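Grikau Community Room – progress report to the Brinkmann Fund
Period: February to April

The grant of 429 dollars was for tableware and storage for the after-school snack table. Most of it is now spent. Each place gets a knife and fork, a steel cup and a round wooden plate, with a white basket behind for clearing up.

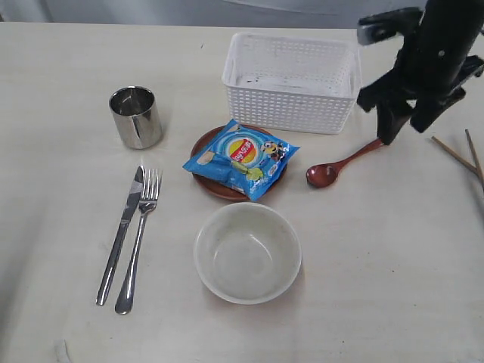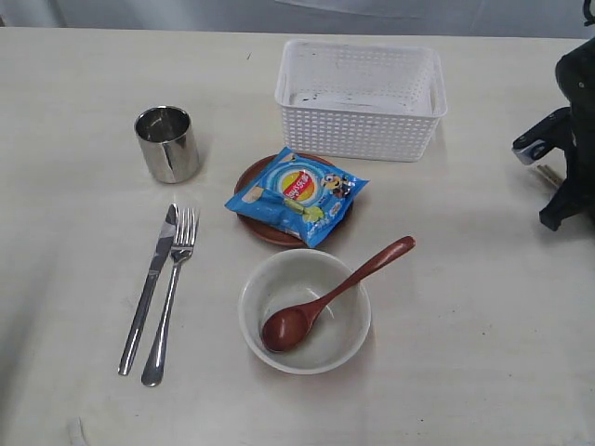
One place set with cup, cutlery, plate and a bag of chips, basket behind.

Plates came from Joltidwood in two deliveries. The second was 17 days late, so we opened with paper plates for part of March. We have 69 full settings now, and the remaining money is set aside for replacements.

The baskets are from Lullo. They stack well, but marks on the bottom take some scrubbing – we will try liners in May.

Still to do: a shelf for the cups, and labels for the cutlery drawers. We also ask to move 200 dollars from the furniture line to food, as the tables we have are good enough for another year.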